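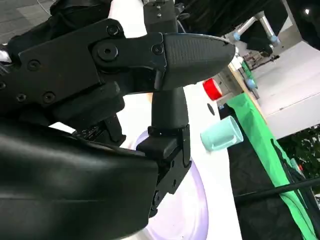
Bench, Saturday morning

**Ticket: transponder dropping laps, car 66 (vintage modified)**
**Track:** Urnport Speedway
**Opened by:** Minoru Uchida
**Status:** open

**Problem**

The Kokik transponder on the 1966 coupe misses laps on the timing loop. In the 100-lap feature it lost 2, both under green, and the scorers had to put them back by hand from the paper chart. Every other car in the field scored clean. Same trouble in the heat at the September meet, but we put that down to a flat battery and left it.

**Checked so far**

- Battery charged overnight, green light on at the grid. No change.
- Swapped the pouch for a new one. The old one had a split seam.
- Unit number matches the entry sheet.
- Borrowed a spare transponder from the Ikeda crew for hot laps. It dropped a lap too, so I don't think it's the unit.
- Track says the loop tested fine before and after the program.

**Notes on mounting**

The bracket is on the right rear frame rail, behind the axle tube. We moved it there over the winter when the new fuel cell went in. It used to hang off the left side with a clear view of the ground and never gave us any grief. Where it sits now there is a steel skid plate under part of it — I had forgotten about that until I crawled underneath with a light.

The Atau decoder log shows weak hits from our number on most laps, and the missed ones come when the car is up high against the wall. I measured 300 mm from the bottom of the transponder to the pavement with the driver in and tires at race pressure. 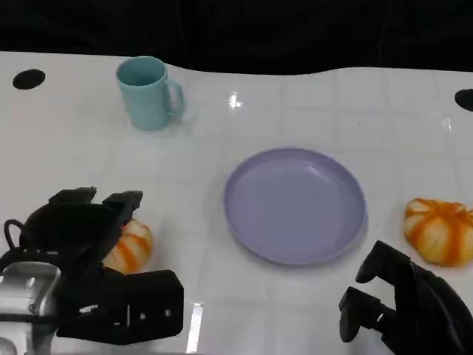 Sinéad Gilmartin: I'd go after that skid plate before anything else. Steel between the unit and the loop will kill the signal, and weak hits on most laps fit with that. Can you zip-tie it to the left rail for one practice and send me the log? Check it's upright too, with the arrow pointing at the sky.

**Reply, Minoru**

Arrow was sideways. The bracket got turned when we moved it. I've stood it up and will run one practice on the left rail, then one on the right with the plate trimmed back. Will post both logs here. Leave the ticket open.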